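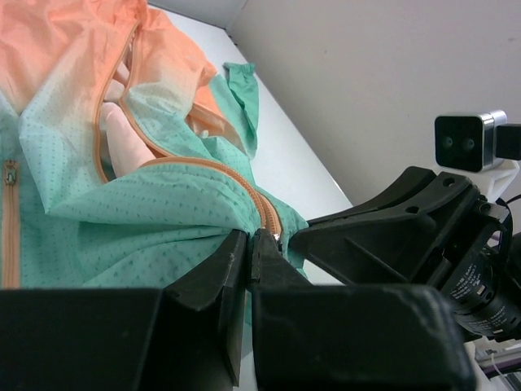
Item 3, the peach and green jacket, orange zipper.

Clamstead Clothing Repair Group
Minutes, monthly meeting, 22nd October
Upstairs room, Danladi Hall

Chair: Nathalie Dekker
Minutes: Ridwan Majimbun
Apologies: Lirnex table (stock check), two from the Nakville group, stuck in traffic, arrived during item 3

1. Last minutes
Agreed. One correction — the steam iron went to Nakville, not the tabletop press. Press still in our cupboard, bottom shelf.

2. Money and supplies
Balance read out. No questions.
Thread order arrived, short by one box of the dark green. Supplier has credited us. Ridwan to reorder.
Paper tags: bought 1000 in May, 21 left. Seems a lot to get through, but people have been using them as notepaper. Please dont. Next order same size, with the holes already punched.
Seam rippers — 4 missing from the red tin. Check your bags.

3. Jackets
Long item, took most of the evening.
13 jackets in the intake bin for the winter rail. Nathalie wants them checked, tagged and hung before the rail goes out. All agreed in principle, argument was over how much checking.

Peach and green one looked at as the test piece. Light synthetic, color goes peach-orange at one end through cream to mint, small dark teal triangles printed all over the green part. Very wrinkled. Zipper tape is orange, fine coil teeth, silver slider. Everybody liked the color, less agreement on what to do about the creases.

Points made:
— Run every zipper the full length, both ways, before anything else. If it sticks, stop and look for caught fabric. Don't yank. Thin fabric like this gets caught easy and then tears.
— One hand flat under the fabric while the other works the slider. Nathalie has been asking for this since spring. Now a rule.
— Second zippers get forgotten. The test piece has another orange one with its own little metal pull, tab shaped. Check all of them, pockets included.
— Cuffs: gathered elastic on this one. Stretch gently and let go. If it stays baggy, goes in the mend pile. Mint thread for this color, NOT the white.
— Creases. Nakville people use an iron on low with a cloth over. Ridwan against, says he has melted a sleeve that way and doesn't want to do it twice. Nathalie suggested hanging in a steamy bathroom overnight. No decision. For now, hang and leave, no iron on anything shiny or crinkly until someone has read the care labels.
— Wax for stiff zippers: plain candle stub okay on metal teeth. On coil, only a tiny bit, wipe off after. Printed fabric picks up wax marks so keep it off the panels.

Tag wording. Old tags said "light jacket" for almost everything and people at the rail could not find what they were told was there. From now on: main colors, pattern if any, zipper color. So the test piece is "peach/cream/green, triangle print, orange zip." Short is fine.

Folding or hanging? Hanging, if there are hangers. If not, zip closed first, sleeves in, roll from the hem. Do not stuff.

ACTION Ridwan: write the jacket steps on one sheet, tape inside cupboard door.
ACTION Nathalie: ask Lirnex for spare hangers, the wide kind.
ACTION all: take a jacket or two home if you have time, write it in the book before you leave with it.

4. Room
Hall wants us out by nine sharp from now on. Last time the lights went off with pins still on the floor. Pack up starts at twenty to.
White tables to be wiped before and after. Chalk comes off with a damp cloth, marker doesnt, so no marker.
Radiator under the window still knocking. Reported again.

5. Nakville joint day
They would like to do coats and jackets together, us on zippers and them on linings. Good idea generally. Date not fixed, depends on their hall. Nathalie to phone. Question of who brings the second machine left over to next time.

6. Any other business
Button jars have been mixed up again, shirt buttons in with coat. Sort as you go please.
Request for a beginners zipper session. Ridwan willing if he gets a helper. Bring a zipper you don't mind ruining.
Key to the cupboard now on a green ribbon, hook behind the door.

Closed at ten to nine. Next meeting same room, Nathalie to send out the date.

RM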